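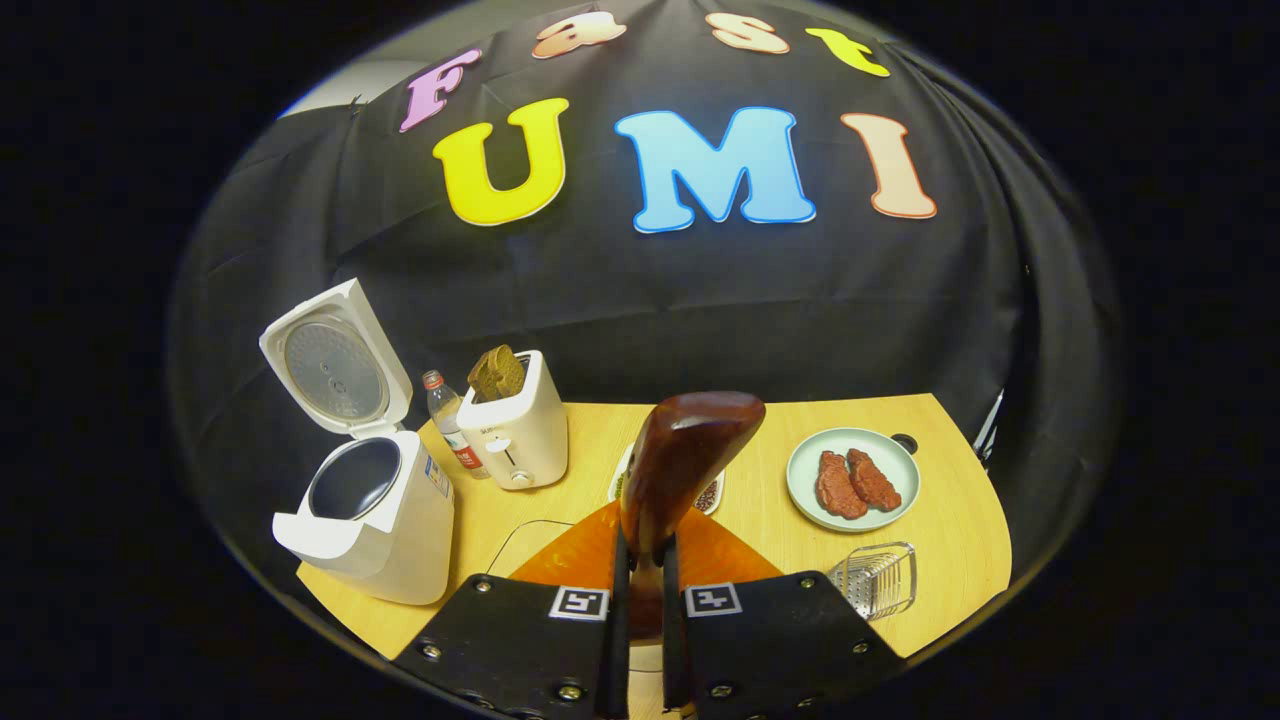

The Hand That Learns Breakfast

I have spent three weeks with the Fimov hand kit on my kitchen counter, and I still grin every time I pick it up. You squeeze the grip, two black fingers close, and you do a chore the way you always would. The kit records all of it, and later a robot arm gets to study your moves.

Fimov works out of Brumstead, above a bike shop, and sells the kit for $933. That's a lot for a hobby (my first car cost less), but you get the gripper, the finger plates, a set of printed markers and a year of the training software, called Lu. Spare fingers are $41 a pair. Buy the spares! I cracked one on a mixing bowl in January, on my second night.

Spatulas are where it gets fun. A round wooden handle wants to roll, and for the first dozen tries mine did, right into the butter. Then I learned to grab lower and ease off a bit, and suddenly I was flipping toast like I'd been born with tongs for hands.

I sent Lu 327 tries at one simple job, moving a slice from the toaster to a plate. Training ran overnight. Fimov suggests 3000 for anything with more than two steps, and I believe them, though my wrist would like a word.

My gripes are small. The manual skips battery care completely, and the grip is a stretch for small hands. A robotics club over in Bumthorpe shares one kit among its members, and that seems like a great way to start. I'm on to pancakes next.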